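Clirnstead Household Handling Project
Progress report to the Woson Fund: working rules for hand-held gripper sessions
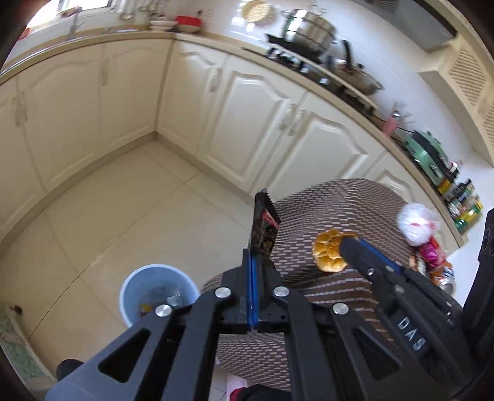

Baranauskienė wrote back on the first draft of the rules that a limit on grip force means very little if the operator has no way of knowing when it has been reached, and that she would prefer a rule about what may be picked up at all. We have taken both points. The second draft, sent to all sites in September, has a section on permitted items and a shorter one on force.

Work this period

The main task was to turn our loose site habits into written rules that apply in every home kitchen we work in. Waste sorting was the first task covered, as it brings the grippers into contact with food packaging, peel and cans, and the operators had been handling these in different ways.

The rules now in use are as follows.

Items. Wrappers, empty cans, fruit peel and plastic bags may be handled. Glass, blades, aerosols and anything under pressure may not. An item the operator can't identify is left where it is and noted on the session sheet.

Stoves. Burners are off before a session starts and stay off until the tools are packed away. Pots and pans may remain on a stove if they are cold. The operator checks this by asking the resident and then by hand.

Residents. Written consent is held for each home and covers the rooms listed on the form and no others. Mail, medicine and family photographs are put out of view first. If a visitor comes in, recording stops.

Cleaning. Finger surfaces are wiped after every session and washed if they have touched food waste. Tools that have handled waste are not used on dishes or food the same day.

Fasteners. Screws and pins are checked by hand before each session. A tool with a loose fastener goes back to the Hanstead workshop and is not repaired on site.

Results

We logged 223 sessions under the second draft against a target of 300. The shortfall comes from the consent forms, which had to be reissued when the list of rooms was added. Two incidents were reported. In one, a can with liquid still in it was tipped onto a floor. In the other, an operator carried on for several minutes after a neighbor had come in. That recording was deleted and the resident was told. There were no injuries.

Session sheets are being filled in, but the notes on unidentified items are thin. Several say only "left it." We have changed the sheet so that the operator has to give a location and a short reason.

Open questions

The cleaning rule is the one operators complain about most. Washing the fingers adds time between tasks, and Hanstead would like to know whether removable covers would be acceptable. We have no view yet. Covers may change how thin packaging is gripped, and we would want to test that before putting them in the rules.

The force section is still weak. It tells operators to use the lightest grip that holds the item, and it gives no figure. We plan to set values for soft, thin and rigid items separately.

Spending

We ask to move $2000 from travel to workshop costs to pay for the cover trials. The total budget does not change.

Next period

Finish the remaining sessions, run the cover trials at Hanstead, and send the third draft to all sites for comment. The final version will go to the Woson Fund with the full incident log attached.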